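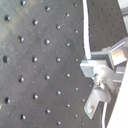 Orvokki Leinonen

Posted in August, in Print and Fulfillment

Spine width is wrong on an anthology cover, printer says resize

I am doing the layout for Hulach, a 200 page black and white comics anthology we funded last spring. Perfect bound, soft cover. I built the wraparound cover from the template the printer (Zininel) sent with the quote. Now they have swapped the interior stock for a heavier uncoated sheet and returned the cover file with one note: "spine does not match." The title lettering sits on the spine and the art runs across all three panels. Do I scale the whole cover to fit, or rebuild it? 1839 backers are waiting, so I would like to send it once.

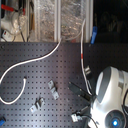
2 min read

Answer by Jarmo Saarela

Don't scale it. Scaling changes the trim height and moves the bleed, and the file will be rejected again for a different reason.

Ask Zininel for the caliper of the new stock, meaning the thickness of one sheet. A sheet is two pages, so a 200 page book has 100 sheets. Multiply the caliper by 100, then add whatever allowance they specify for the cover and glue. Better still, get them to generate a new template and use their figure even if yours differs slightly.

Then widen the document by the difference only. Keep the front panel where it is relative to its own trim edge, same for the back, and extend the art into the gap. If the artist gave you layered files this is quick. Recenter the spine lettering last, and leave at least 2 mm clear on each side of it - folds drift.
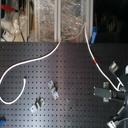
Does the barcode have to move when the spine gets wider?
It stays at the same distance from the back cover's trim edge, so it moves only if you measured its position from the spine.

Second answer, by ahonen_prints

just make the spine art a flat color and it won't matter. we did that on Cerkus after the second reject
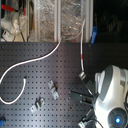 Perforated board with the gripper housing on the right.

Comments (3)

Orvokki Leinonen: New template came back this morning. The spine was under by more than I expected. Rebuilding now.

Jarmo Saarela: Check the interior gutter too. Thicker stock opens less flat, and any balloon near the fold gets harder to read.

inkwell60: flat color still shows if the fold is off, it just wraps onto the front as a stripe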